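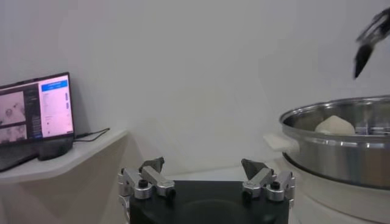 Tralavgate Kitchen: where we've got to

To: Magnus Ogilvie, Baltine small grants
From: Isla Semple
June 2023

Hi Magnus,

You asked for "a few pages, nothing fancy," so I'm going to take you at your word and write this the way I'd tell you over coffee. The money table is near the bottom if that's what you opened this for (I would!). The short version is that the kitchen is up and running, we're a bit behind on the recipe cards, and there's one thing I'd like to change about how we spend what's left.

The room

When you came by in the winter it was still a storage room with a sink in it. You'd be surprised now. The old brown cupboards are gone and everything we cook on is white, the table and the shelf both, and it has made the place feel twice the size. I fought for the white tabletop and I'm glad I did, even though it shows every drop of soy sauce. It wipes down fast and you can see at a glance whether it's clean, and for a room that gets used by different groups all week that matters a lot more to me than whether it looks nice. It does also look nice.

The shelf is my favorite bit. We first put the laptop on the table next to the food, and of course it got flour in the keys on day one and a splash of broth on day two. Now it sits up on the shelf, open, with the screen lit, and when a recipe is up people can read the next step with their hands full. I'd budgeted for a proper wall screen from Jillier and we didn't buy it. The laptop does the job, and that money is one of the things I want to talk to you about further down.

Storage is still the weak spot. We have lids in one place, pots in another, and ladles in a bucket under the sink, and every session starts with somebody asking where the ladles are. I have a rail on order. It was supposed to be here by now, and I'll chase it again on Wednesday when the supplier's office is open.

The pots

This was the biggest line in the application after the plumbing, so let me tell you how it worked out. We went with stainless steel, the big kind, tall enough that you can simmer something properly and have a few people look in at the same time without bumping heads. The one we use most has a flat white handle on the side, and it's had a lot of use. I was worried about the steel looking tired after a month. It still shines. A bit of baking soda paste once a week and it comes right up, and Hand Washing Only is written on the wall in letters you could read from the street.

I did think hard about cheaper nonstick ones from Yordanov. They'd have saved us some money up front, and two people I trust told me to go that way. But we had a set like that at my last job and they were scratched to pieces by the end of the year, mostly by well-meaning people with metal spoons. I'd like these to still be here when your grandkids are asking for funding.

One honest complaint: a full pot is heavy. Really heavy. We've made it a house rule that you don't lift one with hot water in it, you ladle it out until it's light enough, and then you move it with both hands. It adds ten minutes to cleanup and people grumble, and I don't care!

What we've been cooking

Soups, mainly, and anything you can do in one deep pot. That was always the plan, one pot per session, but I'll admit I thought it might get dull. It hasn't. We've done chicken and rice, a bean stew that went down well with everyone except me (too much cumin), a noodle soup that turned into a bit of an argument about whose grandmother's version was right, and a whole run of things that get lowered into the pot in one piece and left alone. Dumplings of every size. Tofu. Steamed buns, which were a disaster the first time and lovely the second.

The buns taught me something, so I'll pass it on. The first batch went in too early and too close together and we ended up with one very large bun. For the next try we did a single one to start with, watched it, wrote down the time, and only then did the rest. We now do a tester for everything. It slows the first part of the session down and I've stopped minding, as people seem to enjoy standing over the pot and guessing.

I've had to rethink the pace generally. My original session plan had prep, cooking, eating and cleanup in two hours, and I don't know what I was thinking. Water takes as long as it takes. We've stretched it to three hours, with the chopping done while the pot heats up, and it's a far happier room. The building has been good about the extra hour and hasn't charged us for it.

Recipe cards

Okay, this is the part where I'm behind. We promised a full set of printed cards by the end of this month and we have 7 finished. They're good ones! Big type, one side only, no fancy ingredients, and each one has been cooked in the room from the card by someone who didn't write it. That last step is what's eating the time. Every card comes back with scribbles all over it. "Medium heat" means nothing on our equipment, for a start. "Until done" had to go. And I'd written "season to taste" on all of them like a person who's never watched a nervous cook freeze up over a salt shaker.

So they're slower than I said they'd be, and they're a lot better than what I'd have handed you on schedule. I'd like to keep the testing step in and move the deadline to the end of the summer. If that's a problem on your side, tell me and I'll work out something else, but I'd be sorry to print a stack of cards that don't work.

In the meantime people cook from the laptop, and the files are easy to fix on the spot.

The money

I've kept this simple. All receipts are in the folder you shared with me.

Pots, lids and ladles: $1,126
Tabletop and shelf: $900
Wall screen: not bought

The pots came in a little over what I'd told you, entirely down to the lids, which I'd assumed came with them. They did not come with them. I should have read the listing properly and I've covered the difference out of our own supplies money, so it doesn't touch yours. The tabletop and shelf came in right on the number, fitting included.

Groceries aren't in here, as we agreed that those come from the session fees. They're holding up okay. Chicken weeks hurt, bean weeks make up for it.

What I'd like to change

The screen money. I'd like to spend it on a second cooking spot on the same table, with its own pot and its own set of utensils. Right now when one pot is busy everyone waits on it, and the back half of the group drifts off to look at their phones. With two going we could do a plain version and a spicy version side by side, or run the tester in one while the main batch comes up to heat in the other. There's space on the table for it. I measured twice, and then I put a cardboard box there for a week and made everybody work around it, so I'm pretty confident.

The outlets are the one question. I've asked the building's electrician to look at whether both can run off that wall together, and I won't buy anything until I've got that in writing. If the answer's no I'd want to put the money toward the storage rail and some decent chopping boards, both of which we need anyway.

Could you let me know if you're okay with that in principle? I don't need a formal letter, an email saying "fine, Isla" will do me.

Things I'd do differently

I'd order the rail first. Everything in a kitchen goes easier if you can find it, and I treated hooks and hangers as something to sort out at the end.

I'd also have bought fewer of the fancy ladles. We got long-handled ones, they look great, and they tip out of the pot the second you let go. The short, ugly ones stay put. People fight over the short ones.

And I'd have asked for a better extractor fan. On noodle days the window steams up completely and the whole hallway knows what we're having. I'm not asking for one now, but it'll be in the next application, so consider yourself warned.

Next up

The rest of June is card testing, mostly the soups, with one go at a whole poached chicken if I can find one that fits the pot with the lid on. The rail goes up whenever it gets here. I'll send you the electrician's note the day it lands, and the next batch of cards along with it so you can try them at home. Start with the rice one. Skip the bean stew until I've fixed the cumin.

You're welcome to come and eat with us any time, just let me know the day before so I can put more in the pot.

Isla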